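The Bell at Umitbridge

My aunt believed in the bell. I put that first because everything else I know about it comes from her, and she also believed that tomatoes grew better if you were rude to them.

The story goes like this. There was a bell in the chapel at Umitbridge, and in 1553 the river came up and took the chapel, bell and all. Since then, on the night before somebody in town dies, the bell rings under the water. You hear it if you are going to miss the person. If you aren't, you sleep through.

I had questions about this from the age of six. Who wrote down the year, if the river took everything? People die in Umitbridge most weeks, so how would you tell a warning from a coincidence? And why would a bell care who missed whom? My aunt said I had the soul of a parking meter and gave me more soup.

She rented me the upstairs room when I came back to town in February. I had lost a job at Ghoneim, where I checked invoices, and I was good at it. You learn that a number with no paper behind it is just somebody's wish. I told her it was for a month. She said a month was fine, and started clearing shelf space in the bathroom, so I don't think she believed me either.

On my second night she came up and sat on the end of the bed in her coat.

"It rang," she said.

"What time?"

"Late."

"Late isn't a time."

"Ten past three, then, if you want to be like that."

I said the freight train goes through Bernel at ten past three, and that sound carries over water when the air is cold. She listened to all of it with her hands in her lap. Then she told me the man who fixed her gutters would be dead by supper, poor thing, and went down to put the kettle on.

He was not dead by supper. He came by on Monday to ask if she still had his ladder. I watched her face when she opened the door, and I would like to report some embarrassment there, but she only looked pleased, and sent him home with a jar of plums. That evening she said the bell must have meant someone else. She went through the notices in the paper with her finger until she found a woman in Bernel whom she had once met at a wedding.

"You weren't going to miss her," I said. "You didn't remember her name."

"I'd have remembered it in a minute."

So I decided to settle the thing properly. The library has the old parish ledgers, or copies of them, in a back room where you have to leave your bag at the desk. I spent most of a week in there. The chapel was real, which annoyed me. It had a roof, a priest, a leak, and a long quarrel with a farmer over a pig. In one list of goods there were candlesticks and a chest and 18 yards of linen. There was no bell. I turned back and read the page again, then had the librarian read it, as I didn't trust myself to be fair. She couldn't find a bell either.

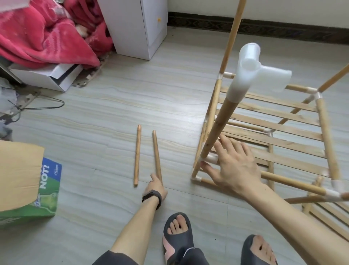
I wasn't kind about how I told her. I waited until she was eating, and I laid the photocopy next to her plate with the place marked in pencil.

She put on her glasses. She read the whole page, pig and all, and laughed at the pig.

"Well, that's the list of what they owned," she said.

"Yes."

"Maybe they'd borrowed it."

I went upstairs. I remember being really angry, angrier than anybody should be about a bell, and standing at the window looking at the river, which was brown and low and had a shopping cart in it. You could have walked across in boots. If there had been anything down there bigger than a bucket, some kid would have found it and sold it.

The month turned into spring. I got part-time work at Budum, doing their books three mornings a week, and paid my aunt a proper rent, which she kept in a cookie tin and spent on me. She reported the bell twice more. Both times I wrote down the date and the hour, and both times nothing happened that I would have allowed as evidence. I kept the notes in an envelope. I thought I might show her the full record one day, when there was enough of it.

She went in her sleep, in the fall. The doctor said it was her heart and that it would have been quick, and I asked him how he could tell, and he said he couldn't be certain. I liked him for that.

People ask me, at the store mostly. They lower their voices. They want to know if I heard it the night before.

I had been awake that night. I'd had coffee too late, and I lay there until it was nearly light with the window open a few inches. There was a train. There was a dog, and somebody's gate. Toward the end there was a sound I couldn't place, low, coming in from the river side, and it went on for maybe as long as it takes to sit up and find the lamp.

It could have been a pipe. Those are old pipes, and I had the plumber in afterward, and he said they do make a noise when the pressure drops. I asked him what kind of noise.

He said it depends on the pipe.

I wrote down the hour anyway and put it in the envelope with the others.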